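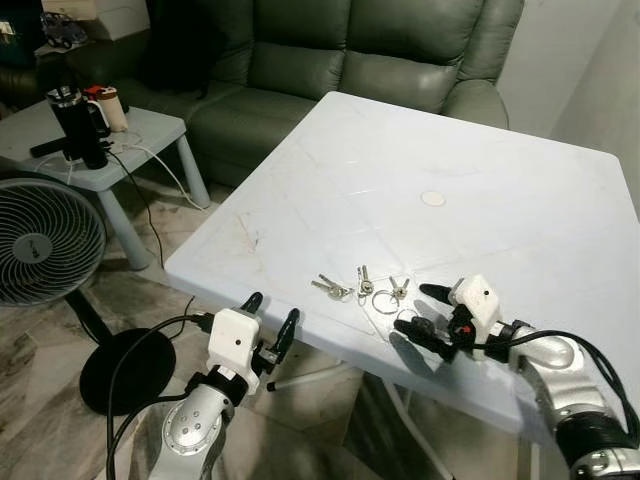

Three sets of keys, two loose split rings and both grippers at the white table.

FOR IMMEDIATE RELEASE

Plellia robots learn to sort out keys and rings from 107 demonstrations, down from 400

Dronitz, 2 June 2019. My name is Roscoe Kasprzak, I run the two-arm work at Plellia, and I asked if I could write this one myself. They said yes, so you get it in my words (with a little cleanup on the spelling from the front office).

We have a new training method, we call it Skjelbred, and it lets a two-armed robot learn to handle keys and key rings from 107 human demonstrations. Our previous method needed 400 to get to the same level on the same test. I've been doing this long enough to be suspicious of my own good news, so we ran the whole comparison a second time with a fresh set of demonstrations before I let anyone draft an announcement. It held up!

Why keys? People ask me that a lot. Keys are thin, shiny and flat on the table, and when two of them share a ring, moving one drags the other along in a way that's hard to predict. A split ring lying by itself is worse. The finger has almost nothing to get under, and a bit too much downward push sends it skating. If you've ever tried to pick a washer up off a tile floor with gloves on, you know the feeling.

Now the method, without too much of the math. Normally we record a person steering both arms through the job, and the robot learns from every moment of the recording equally. The trouble is that most of a recording is just travel. The arm is crossing the table, nothing much is at stake, and the bit you care about goes by in a blink: the fingertip meeting the edge of the key, the ring tipping up, the other gripper coming in to take it. Skjelbred goes through the recordings and finds those contact moments by looking at how the fingers slow down and how the motor load changes. It then gives them a lot more weight in training. It also makes small shifted copies of them, so the robot sees what the same pinch looks like when it comes in slightly off to one side.

That second part was a late addition and I was against it. I thought we'd teach the arms to be sloppy. I was wrong, and the person who pushed for it has been very gracious (mostly).

For the final test we used 22 key sets that were never in the training recordings. The robot had to pick each one up from the tabletop with one gripper and pass it to the other. It finished the job on all but 2 of them. Both misses were handoffs: the pickup was fine, then the second gripper closed on the ring and the keys swung out from between the fingers. We have the recordings and we've watched them more times than I'd like to admit. My best guess is that the policy doesn't pay enough attention to swing after the lift, and that's what we're working on now.

A few things we are not claiming. The robot does not put keys onto a split ring. Picking up a loose ring is in the training set, but prying one open with two fingers is a different animal and we haven't gotten there. We also haven't tested on a pile, only on sets laid out with some space between them. And everything was done on one plastic tabletop with a lightly textured surface. A glass table might give us fits. I'd like to find out.

The hardware side is pretty plain. Each arm ends in a gripper with a white 3D-printed housing and two black fingers, and we print the housings ourselves because we break them. The same pair of arms was used for the old method and the new one, so the comparison is down to the training and the recordings. We left the furniture where it was, too. I like testing in a room with a sofa in it, since that's closer to where I'd want one of these to work someday.

Our partners at Brulard handled the blind scoring. They got the test recordings with no labels saying which method was running, and they marked each attempt pass or fail. I found that part nerve-racking! We'd agreed on the rules ahead of time, including one that counts a dropped key as a fail even if the robot picks it right back up. That rule cost us, and I still think it's the right one.

We plan to release the training code and the full set of recordings in September, with the failed attempts left in. The write-up will go out at the same time, and it has the tables and the settings for anyone who wants to run it on their own arms. If you do, please write and tell me what happened, especially if it went badly.

About Plellia
Plellia is a robotics research company in Dronitz working on two-armed handling of small household objects.

Press contact
Roscoe Kasprzak, Plellia, Dronitz. Interviews and lab visits by arrangement. I talk fast, so bring a recorder.

###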